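Second arm for a bench cell: what to budget besides the arm itself

Forum: Automation purchasing and planning
Replies: 7

benchrate_k
Planning the next budget round. We have one small six-axis arm on a bench and want a second on the same table. The Prurkar quote covers arm, controller and pendant. I have 3,517 left after that for mounting, gripper and wiring. Is that enough, or do I push the order to August?

torque_ledger
Depends on the gripper. An electric two-finger with its own controller can use most of that. Check whether the quote includes the flange adapter and the I/O cable. Ours listed both as options on page 2.

benchrate_k
Adapter yes, cable no.

mossgate
Add a line for the bench. Two arms accelerating on a light table will shift it. We paid 800 for a stiffer frame and cross members after the fact, plus the time to re-teach every point.

torque_ledger
Disagree that everyone needs that. For light parts at reduced speed a standard extrusion frame is fine. Measure deflection with the first arm running before you spend anything.

mossgate
Measure it with both arms moving. One arm tells you very little about the combined load.

halfpitch
Cable management is the item people leave out. Each arm brings a controller cable, a pendant cable, gripper power and usually a network drop. Skilstead sells a drag chain kit for 200. I would buy two and mount a power strip inside the frame, off the desk. Reserve a fixed place for each pendant too. The E-stop has to be within reach of whoever is standing at the bench, and a pendant lying among adapters does not meet that for me.

benchrate_k
Noted. Does anyone pay for a machined fixture plate at this stage? Greltus wants more for the plate than I have left in total.

eglitis_cell
We run the Eglītis layout: no plate until the task is frozen. Cardboard over the tabletop, tape grid, parts on a tray. Cost is close to zero and you can move the work area in a few minutes. Repeatability of part placement is poor, so it is only good for reach checks and pick trials with forgiving parts such as plastic cups.

mossgate
Cardboard compresses. Your Z reference will drift.

eglitis_cell
It does. We touch off again when the sheet is replaced. For cup-sized parts the error is inside what the fingers tolerate. For anything with a tight fit I would agree with you and buy the plate.

Current state of our bench, with the tray in place and the arm mounted on the right: 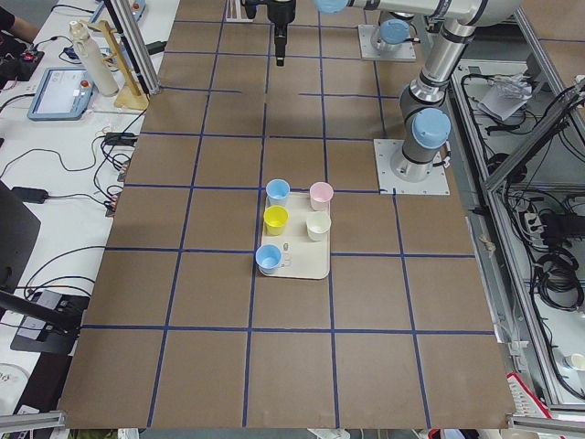

Revised budget lines

benchrate_k
1. Flange adapter: included, confirm in writing.
2. I/O cable: separate line, waiting on price.
3. Drag chain kits: two at 200 each.
4. Frame stiffening: 800 held back until deflection is measured with both arms moving.
5. Fixture plate: deferred. Cardboard and tape for now.
6. Gripper: whatever remains, which rules out the larger electric model.

torque_ledger
Put the cable on the same order as the arm. Ours shipped separately and arrived after the install date.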